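Home Catalogue Submissions Subscriptions FAQ Contact

Orketti Press — Frequently Asked Questions for Readers and Contributors

What does Orketti Press publish?

Orketti Press publishes adventure, mystery and weird fiction in the manner of the old story magazines. Our principal titles are the quarterly anthology Grodora and the Eichhorn series of short novels, each of which follows a single continuing character.

Must the Eichhorn novels be read in order?

Each novel is a complete story. Readers who wish to follow the longer quarrel between the Eichhorn family and the Harbour League should begin with the first volume and read the rest by number, as printed on the spine. The fourth volume is set before the others and may be left until last.

When is Grodora open to submissions?

The next reading period opens on the first day of July and closes on the last. Work sent outside this period will be returned unread. Authors may submit one story at a time.

What length of story is accepted?

Stories for Grodora should not exceed 7,000 words. Very short pieces are considered for the back pages, where the space available is 1,060 words including the title. Serials are commissioned by the editors and should not be sent without invitation.

May I use an existing Orketti character?

Characters in the Eichhorn series remain the property of their authors, and unsolicited stories about them cannot be read. The Gruder City setting is shared. Any contributor may place a story there, provided that it agrees with the setting guide — in particular, the bridge remains closed and the mayor remains unnamed. The guide is sent by email on request.

How are contributors paid?

A flat fee is paid on publication, together with two copies of the issue. The current rates are given in the letter of acceptance. Rights return to the author 12 months after the issue appears.

Are signed copies available?

A signed and numbered edition of 100 copies is prepared for each Eichhorn novel. Subscribers are given 5 days in which to order before the remaining copies are placed on general sale. Numbers cannot be reserved.

My copy has arrived damaged. What should I do?

Please write to the orders desk with your order number and a short account of the damage. Replacements are sent while stock remains — otherwise a refund is made to the original card.
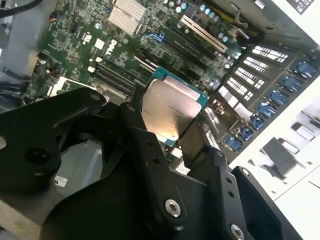 Can back issues of Grodora still be bought?

Most back issues are kept in print and may be ordered through the catalogue. The first two are sold only as a single bound volume.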